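Pads, again

14 January 2018

I changed the pads on the left-hand gripper this morning, which is how I spend a surprising share of my adult life. The job takes 9 minutes if you have the small driver and an afternoon if you have to go looking for it. I had to go looking for it.

The old pads come off in one pull if you're lucky. Mine left a skin of glue on the black backing, so out came the alcohol and the plastic scraper. Agustina Riquelme uses a fingernail and is faster than me, and I've decided not to think about that. New pads go on grid side out. I have put one on grid side in. It held a pencil beautifully and dropped everything else.

Then the pivots. Four pins, two to a jaw, and every one wants a wipe and the thinnest possible smear of grease. My first year I was generous with the grease and it crept onto the pads, and for a week the thing handled objects like a man eating buttered corn. Open and close it by hand 6 times. If one jaw lags, the pin is dirty or the linkage screw is too tight, and it is always the one you didn't check.

Rajitha Miah keeps a log and swears a set is good for 1,000 grasps. That may be true of blocks. Jewelry is another matter: a pearl necklace wants to roll, a thin cord wants to slide under the pad, and small pieces show up any edge that has begun to lift.
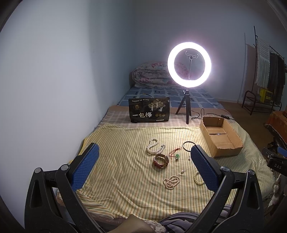
So I go over the edges last, with a thumb, corner to corner. If a corner gives, I press it down and count to thirty, and if it gives again the pad comes off and I start over, using words I won't type here. Today it took two goes on the right one.

The driver was in my coat pocket.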